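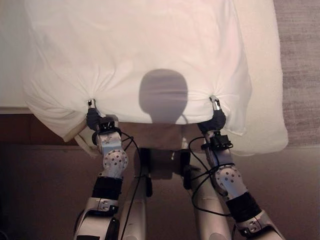
White sheet, creases running out from the pinched edge.

November 8, 2018
Cliravstead workshop, wash notebook

Gray again! I really thought we'd seen the last of it. The cotton swatches from Đoàn came off the line this morning with that same dull cast, the one you only notice when you hold them next to a piece that's never been washed, and then you can't stop noticing it. So today went to the graying problem and the blue dye bench got ignored (sorry, whoever had the bench booked, your jars are all still on the windowsill and I didn't touch a thing).

What I had going in: lot 2403, plain weave, no finish according to the slip. I don't fully trust the slip. The last roll said no finish too, and it beaded up under a water drop like a raincoat. This one took the drop right away in the middle of the cloth but was slower along the selvage, which makes me wonder if somebody ran it through a bath that didn't quite reach the edges, or reached them too well. Cut the swatches from the middle to be safe and put the selvage strips in the envelope at the back of this book. Please don't use them for wiping up.

Ran 2 washes back to back. First one with the Serberg powder, tap water straight from the utility sink, the way we've always done it. Second one with the same powder, same everything, but with the rinse water from the softened tank. I weighed out 200 grams of dry cloth for each on the Simex scale, which is drifting again, by the way. It settles, you look away to write the number down, and it's moved. Tared it, moved it off the bench that shakes when the compressor kicks in, and it behaved after that. Somebody should put a sign on that bench. Maybe me.

Result, and I'm trying not to get excited: the softened rinse swatches look better. Not new-cloth white, but there's a clear step between the piles if you lay them out by the north window. Under the fluorescent tubes I honest to goodness can't tell them apart, so anyone who wants to argue with me has to do it before the light goes, which in November means pretty much straight after lunch. I put a piece of unwashed cloth between the piles and my eye kept sliding over to it and making both of them look bad. Took it away again. We need a proper gray card and a fixed lamp, I've been saying so since spring.

My working idea is that the powder isn't rinsing out, and whatever's left behind is grabbing minerals from the tap and holding them in the weave. The hand of the cloth fits with that. The tap pile is a bit stiff, kind of boardy at the corners, and it squeaks when you rub it on itself (yes I rubbed it on itself for quite a while, it was a slow morning). The other idea is that it's the machine shedding old lint from the wool batch, and I can't rule that out yet. I did wipe down the drum seal and got a sad brown smear on the rag, so it's not exactly a clean experiment. Should have done that first! Writing it in big letters on the wall sheet: WIPE THE SEAL BEFORE, NOT AFTER.

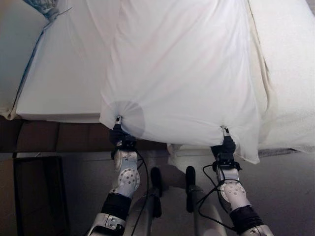 Sheet on the bed, hem sagging between the two held points.

Other stuff, so I don't lose it:

The vinegar rinse. I know half of us swear by it. I tried a splash in a bowl with one of the tap swatches and it did soften up some, but my hands smelled like pickles through the whole afternoon and I didn't measure the splash, so it doesn't count as anything. Needs doing again with a measuring cup and gloves.

Ironing. I pressed one swatch from each pile and the tap one went slightly yellow at a setting where the other didn't. That might be the leftover powder scorching. Or I held the iron down longer, which is possible, I was watching the kettle.

Strip chart from the tank looks fine. Salt's low, the bag is behind the door.

Next up: same two washes again with the seal wiped first, then a third with half the powder and the tap rinse, to see if we've simply been dumping in too much all along (I suspect the scoop, it's a coffee scoop, it came with nothing). Keep all the swatches in the flat drawer, labeled on the corner in pencil and not in the blue pen, which runs.

This site uses cookies to remember your settings. Accept | Manage preferences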